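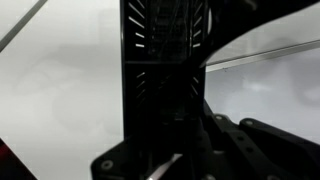 About Cadalden

Cadalden is a publisher of court and public safety records. We collect notices issued by courts, police departments and prosecutors, check them against the issuing office, and make them searchable by place, date and type of case. Subscribers are mainly newsrooms, law offices and public libraries.

What we cover

The service takes in notices from 59 court districts. Entries include missing person bulletins, kidnapping and robbery reports, hearing dates, rulings and appeals. Traffic matters and family court files are left out. The archive grows by around 3,000 entries a month.

How an entry is made

Each notice is logged when received and given a reference number. An editor compares names, dates and charges with the source document. If two offices give different accounts, both are kept and marked as unresolved. A person who has been charged is listed as charged until a court has ruled. If charges are dropped, the entry is updated and the earlier version is closed to general search.

Names of minors are removed before indexing. Names of victims are withheld unless the issuing office has released them.

Corrections

Requests are handled by the records desk under Benedikt Lindemann. A request must quote the reference number and include a copy of the court paper relied on. In the year ending in May we received 696 requests. The outcome of each is noted on the entry.

Company

Cadalden was founded by Ludger Thiele, who remains managing editor. The search software, Zustton, is maintained in house. Scanning of older paper files is done under contract by Sterkico, and 2,016 case folders from the Dreßler collection have been added this way. Folders with missing pages carry a note in the index.

Page last revised August 19, 2025.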